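Project report, part 3: Writing the rules for our two-arm kitchen task

When our group split up the work I ended up with the rules, which I thought was the boring bit. Severin Plattner got the controller, Rocío Cortés got the grasping, and I got a blank page called "good practice". It grew to 11 rules by July and we threw out a few more than that along the way!

My starting point was to read the safety notes for the real arms in the Clullstead lab (we call the pair Pluna, don't ask me who named them) and work out which of them still made sense in simulation. My first thought was hardly any, as you can't hurt anyone in a simulator. Our supervisor, Valentyna Didenko, wrote one line in the margin of my draft - "and what happens when you move it to the lab?" - and I started again.

So rule 1 is that the simulated arms keep the same speed limit as the real ones. Severin hated this for a week, as his runs took ages, but when we compared notes with Lutz Hollmann's group they'd trained with no limit and had to redo 40 runs.

Rule 4 is the one I'm proudest of. Only one arm may be over the work area at a time, and the other has to wait at the side until the first has pulled back. We did argue about handovers (you can't pass something between two arms if one isn't allowed in), so handovers became a written exception with their own slower speed.

Rule 6 covers clutter. Every test layout has to include things that aren't part of the task, because a bare table makes everybody's results look better than they are. Zakhar Semeniuk built our layouts and was very good at being annoying with them.
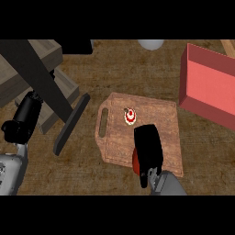

Fig. 2. Simulated layout with the right gripper over the chopping board and a small red-and-white object near it.

Rule 9 is about counting. A run is marked as failed if an arm touches the furniture, even if the object ends up in the right place. We also fixed the number of runs at 100 per layout before looking at any results, so we couldn't stop when the score was nice.

What I'd change: the rules say nothing about lighting or shadows, and I think they should. I'd also write the logging rule much earlier, as 12 of our first runs had no saved settings and we had to leave them out. The full list is in appendix B, with Valentyna's comments left in.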